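**Wanted: people who fold, tidy and make beds. Paid, part time, your own home or ours**

Posting this fast because we start in March and we're short.

Trondineo is trying to find out whether machines can do household chores yet. Short answer so far - some of them, slowly, and not the ones you'd want. Wiping a flat counter, fine. Laundry, no. We need people who do this stuff every day to show us how, over and over, using a hand-held gripper in place of their fingers.

**What you'd do**

- Fold clothes, stack them, put them away. Trousers, sweaters, kids stuff, the odd fitted sheet (sorry)
- Make a bed, strip a bed, roll or fold a quilt
- Pick up a bedroom that's been lived in. Don't clean first!! A tidy room is no good to us
- Say out loud when something goes wrong, then carry on

Sessions are 40 minutes. Two per visit, tea in between. Most people do one visit a week, a few do three.

**Where**

Your home if you're in Ornutthorpe or Plomlow. Otherwise the practice apartment over the old Ingvarsson building, second floor, no elevator. Mornings are easiest for us, 9 am or 10:30, but we do have a 6 pm slot and it's usualy free.

**Why we bother**

Last round we collected 1,744 folds. Want 2,000 more before summer, and at least 300 of those have to be dark clothes. Navy and black are the worst. The software loses the edges, can't tell a waistband from a leg, grabs two layers when it wanted one. A person feels that right away and fixes it without thinking. We'd like to see the fixing.

Shop-floor work comes later - hangers, shelf stock, boxes. Put "shop" in your email if you've done retail and want to be on that list too. 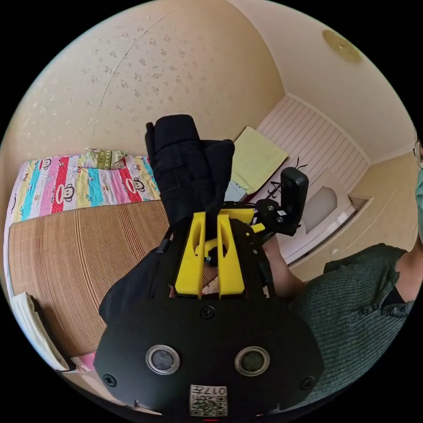

Soft things are the whole problem, basically. A mug stays mug shaped. A pair of pants is a different shape each time you pick it up, and so is a blanket, and every bed is different on top of that. So we want different homes, different bedding, different habits. Fold in thirds? Great. Roll everything? Also great. Please don't copy the way a store does it unless that's how you do it.

**You**

- 18 or over
- OK holding a tool in one hand for a while. Tell us if you have wrist trouble, we can do shorter sessions
- Left handers very welcome, we have hardly any
- No tech background needed. None

**Pay**

Hourly, same rate for training as for sessions. Travel covered to the apartment. Canceled by us on the day = you still get paid.

**To apply**

Email the Trondineo home tasks desk. Three lines is plenty: where you live, when your free, which chore you hate most. No resume. We call back within the week, then a short practice visit so you can try the gripper and see if its for you.

Bring a basket of your own laundry to the practice visit if you can. Clean please.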